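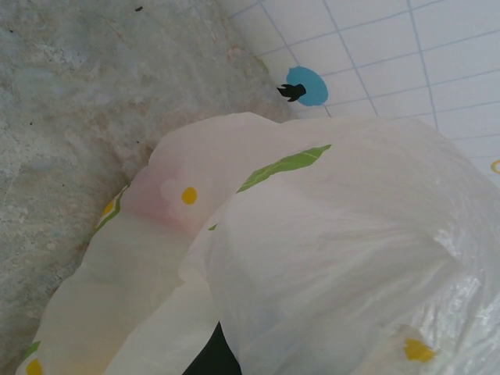 旧购物袋小语料 README

先说清楚这是个什么东西:我攒了好些年的购物袋,后来把袋子上印的字一条一条敲进了表格,就成了这份小语料。一共222条,一条对应一只袋子。没有图像文件,只有文字和我写的备注。如果你是冲着图片分类来的,那真不好意思,这里帮不上忙,不过备注那一列还挺好玩的,可以翻翻再走。

为什么做这个

起因特别小。有一年三月我收拾厨房,水槽底下那个“装袋子的袋子”终于撑破了,哗啦一下全掉出来。我蹲在地上一只只叠,叠着叠着就开始读上面的字。“谢谢惠顾”“欢迎再来”“请勿套头玩耍”“多用一次,少扔一只”……有的客气,有的凶,有的错别字错得理直气壮。我当时就想,这些话每天从我们手里过,好像没怎么有人认真抄下来过。那我抄吧!

一开始只打算抄着玩,抄到几十条的时候发现措辞真的有规律,比如菜场的袋子爱说吉利话,药店的袋子爱说祝您健康,服装店的袋子爱放一句语法可疑的英文。于是我把表头正经定了一下,重新来过,前面抄的全部返工。返工那几个晚上我挺后悔的,现在倒觉得值。

文件里有什么

主表叫 bags.csv,UTF-8 编码,逗号分隔。字段里本身有逗号的地方我都加了双引号,用 Excel 直接双击打开可能会乱码,请走“导入数据”那条路。另有一个 notes.txt,是我随手记的杂七杂八,格式很乱,写脚本的时候别去读它。

主表一共8列:

id:编号,从1开始,中间不跳号。
text_main:袋子上最显眼的那句话,照抄,包括错字和奇怪的空格。
text_small:小字,一般是材质提示、警告语之类。没有就留空。
lang:语言。中文写 zh,英文写 en,混在一起的写 mix。
shop_type:店铺类型,我自己分的,见下文。
pattern:图案,用几个字概括,比如“碎花”“条纹”“笑脸”“纯色”。
handle:提手形式,背心式、打孔式、抽绳式,或者没有提手。
remark:备注,想到什么写什么。

店铺类型我分了7种:菜场、超市、药店、服装、餐饮、五金杂货、不明。对,“不明”也算一种,而且条数不少,因为很多袋子是那种通用款,批发市场一捆一捆卖的,谁家都能用,光看袋子根本看不出是哪儿来的。我试过靠回忆去补,补了几条就放弃了,我的记性不配做数据标注。

关于图案那一列

这一列我改得最多,想多说两句。最早我写得很细,什么“粉花配绿叶”“大花小花混排”,写到后面自己都不记得前面是怎么写的,同一种图案能有四五个名字。后来统一成粗的,凡是有花的、又不是单独一朵大花的,一律叫“碎花”。单独一朵大花的叫“大花”。那花稀稀拉拉隔得很开的算什么?也算碎花。这个规矩肯定有人不服气,我自己都不太服气,但总得有个规矩。

花的品种我不标。我认不出来,印花的人大概也没打算让人认出来。

抄写的规矩

照抄,不改错。“欢迎光临”写成“欢迎光林”的,就让它光林。繁体保留繁体,简体保留简体。电话号码和具体门牌地址我全部换成了星号,店名如果看起来是个人姓名也换掉。字被磨掉看不清的,用方框代替,一个字一个方框,实在数不清的写“□…”。

换行用斜杠表示。有些袋子正反两面印的不一样,我只抄字多的那一面,另一面写进备注。两面一样多的话就抄我先看到的那面(是的,很随意)。

印反了的袋子也有,字是镜像的,我对着浴室镜子抄的,抄完在备注里写“反”。

混进来的外来户

有几只是朋友旅行带东西给我时顺手装来的,其中一只印着 Skolville,一只印着 Clondura,我至今没搞清楚这俩到底是店名还是地名,lang 写了 en,shop_type 写了不明。还有一只厚得离谱的,印着 Brinkmann,提手那里加固过,我拿它装了很久的土豆。如果你知道它们的来路,欢迎告诉我,我改表。

已知的问题

第一,样本非常偏。全是我家攒下来的,等于记录的是我一个人爱去哪儿买东西。菜场多,五金少,因为我爱吃不爱修。请千万别拿这个去推断整个城市,更别说整个国家了。

第二,没有时间信息。袋子又不印日期,我也没记哪只是什么时候拿到的。想研究“限塑前后措辞变化”的朋友问过我,我只能说抱歉。

第三,材质我没标。我分不清各种塑料,小字里写了什么就抄了什么,没写的我不猜。

第四,有些重复。同一款袋子如果字完全一样、颜色不一样,我当成两条。做统计之前建议按 text_main 去一遍重,不然“谢谢惠顾”会把其他话全淹了。

第五,备注里有我的心情。有一条写着“这只好滑,叠了三次”,这种对你的分析应该没有帮助,跳过就好。

怎么用

做点什么都行。我自己拿它练过分词,也做过一张词频图,最大的两个字是“谢谢”,看着心情很好。文件很小,不需要什么环境,能读 csv 就能用。如果你用 pandas,记得把空值处理一下,text_small 空得特别多。

配套有个小脚本,名字叫 Lurnurgate,别问,当时随手敲的,后来懒得改了。它只干一件事:检查每行是不是刚好8列,id 有没有断。在脚本所在的文件夹里直接运行,报错会告诉你是第几行。没报错就什么都不显示,我第一次跑的时候还以为它死了。

常被问到的

袋子还在吗?大部分不在了,抄完就拿去装垃圾、垫鞋柜、包湿雨伞了。留了几只实在喜欢的,叠成小三角收在饼干盒里。

会继续更新吗?看缘分。我现在出门自己带布袋,新袋子进来得很慢。原本想停在200条,凑个整,结果收尾的时候又从行李箱夹层里翻出一叠,只好接着抄。

能寄袋子给你吗?别寄,真的别寄!可以把字抄下来发给我,按上面8列的格式写,备注随便写,越啰嗦越好。收到的我会另开一个文件放,不跟主表混。

许可

文字抄录和备注随便用,商用也行,注明一下出处我会高兴。袋子上的商标和图案归人家店里,我没有权利给你授权,请自己掂量。发现抄错的,请把 id 和正确的字一起发来,只说“有一条好像不对”的话,我得把整张表再看一遍。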